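### 3.2 Bedding inventory and laundering protocol

Bedding was recorded separately from the mattress itself. Earlier surveys in rented housing have tended to report a single allergen value per bed, usually from a vacuum sample taken over the full upper surface, and the contribution of covers and comforters can't be recovered from such data. We therefore treated each bed as a stack of layers and sampled the layers one at a time, beginning with the outermost.

The sample consisted of 170 beds in two housing blocks, Bielecka and Clukarura. The blocks were built to the same plan and share a district heating supply, but differ in ventilation. Bielecka has mechanical extract in the bathrooms and kitchens. Clukarura relies on window opening and on passive vents above the bedroom doors, many of which had been painted shut before the study started. Households were enrolled if at least one bed had been in regular use for a year or more. Beds with waterbed cores or fixed upholstery were excluded, as were folding beds stored upright during the day.

For each bed the field sheet listed the type of mattress cover (none, flat, quilted, or coated), the fill and outer fabric of the comforter, the number of pillows, and the date of last washing as reported by the household. Fill was taken from the sewn-in label where one could be read. Where the label was missing or worn, fill was entered as unknown, and these items were kept in the analysis of surface dust but dropped from the analysis by fill type. Print and color were noted only so that items could be matched between visits. A typical entry is shown in Figure 2. 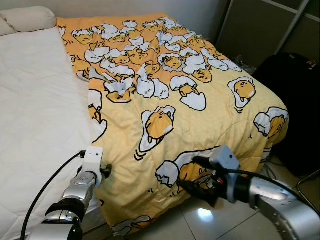 **Figure 2.** Quilted mattress cover, printed comforter and pillow.

Dust was collected with a hand-held suction sampler fitted with a 5 cm nozzle and a nylon filter sock. Each layer was sampled for two minutes over a marked area, with the nozzle moved in parallel strokes and kept flat against the fabric. Quilted surfaces were sampled along the stitching in one direction and then across it. In pilot work, strokes in one direction only gave lower yields on quilted covers than on flat ones, and the difference mostly disappeared when the second pass was added. The nozzle was wiped with isopropanol between layers and the filter sock replaced. Field blanks were taken at every tenth bed by running the sampler in open air for the same length of time.

Filters were sealed, frozen overnight, and sieved before extraction. Mite allergen was measured by a two-site immunoassay, with all samples run in duplicate. Pairs that differed by more than 20 percent were repeated. The full set came to 1371 filters, including blanks and repeats. Results are given per gram of sieved dust and per square meter of fabric, as the two measures rank the layers differently. A mattress cover may hold little dust with a high allergen content, while a comforter that is shaken out often can show the opposite pattern.

Laundering was assigned by household, so that all beds in one home followed the same schedule. In the first arm, covers and comforter shells were washed at 60 °C every two weeks. In the second arm, they were washed at 40 °C with the same frequency. The third arm kept its usual practice and reported each wash on a card. All households in the first two arms received the same unscented powder (Vestamau, batch supplied for the study) and a measuring scoop. Comforters too large for the household machine were washed in the shared laundry room of the block, where the machines allow the drum temperature to be read after each cycle. Household machines were checked once with a wax-strip indicator placed in a sewn pocket. Several reached a lower temperature than the dial setting, and the measured value was used in the models in place of the nominal one.

Drying was harder to control. Tumble drying, line drying indoors, and line drying on the balcony were all permitted, and the method was written on the wash card. Indoor drying raised bedroom humidity for several hours in homes without extract, an effect we logged with Flutgate sensors placed at pillow height on the wall side of the bed. Sensor readings were averaged by hour. Readings taken while a window was open were retained, but flagged.

Follow-up sampling took place in October, when relative humidity in both blocks was close to its yearly peak. Layers replaced by the household between visits were coded as new items and excluded from the paired comparison. The remaining pairs were analyzed with a mixed model on the log scale, with household as a random effect and layer, arm, block, and measured wash temperature as fixed effects. Interaction terms for layer and arm were retained in all models.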